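Mantenimiento de tableros de madera maciza en cocina y taller

La madera maciza absorbe y cede humedad durante toda su vida útil. El acabado reduce la velocidad de ese intercambio, pero no lo detiene. Un tablero protegido solo por la cara superior trabaja de forma desigual y acaba combándose, de modo que el aceite se aplica también por debajo y en los cantos.

Antes de aceitar, lijar con grano 120 y después con 180, siempre en el sentido de la veta. Retirar el polvo con aspirador y paño apenas húmedo. Dejar secar 15 horas con la ventana entreabierta. 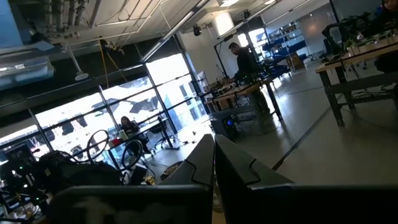
El aceite se extiende en capa fina con un trapo de algodón sin pelusa. Pasados unos minutos se retira todo el sobrante; si queda película, se vuelve pegajosa y hay que lijar de nuevo. Dos manos bastan en un tablero ya tratado. En madera nueva conviene dar tres, con un día entre cada una.

Los trapos usados se extienden al aire libre, sobre una superficie no combustible, hasta que estén rígidos. Nunca se guardan arrugados - los aceites secantes generan calor al oxidarse y pueden inflamarse solos.

Grietas finas. Si no se enganchan con la uña, se dejan como están y se insiste con el aceite en esa zona. Si se enganchan, se rellenan con cera dura del tono más claro de la veta. La masilla acrílica no es recomendable en encimeras: salta con el primer cambio de estación.

Cercos de vasos. Un vaso boca abajo recién lavado retiene agua bajo el borde y deja un anillo completo.

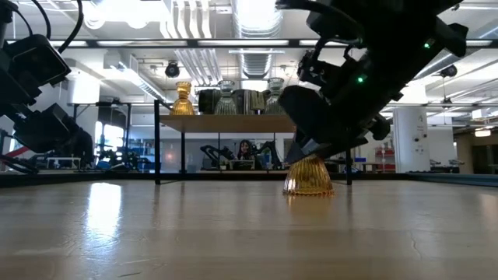
Fatima Shehu

El cerco blanco es humedad en el acabado y suele salir con lana de acero 0000 y una gota de aceite. El cerco negro indica reacción de los taninos con hierro. Se trata con ácido oxálico diluido, con guantes y gafas, y se aclara dos veces antes de volver a aceitar.

Limpieza diaria: paño escurrido y jabón neutro. Sin amoniaco, sin lejía, sin estropajo verde. El vinagre, solo muy rebajado y nunca sobre aceite reciente.

Revisión cada septiembre, antes de encender la calefacción. Prueba de la gota: si a los 7 minutos el agua ha oscurecido la madera, toca otra mano.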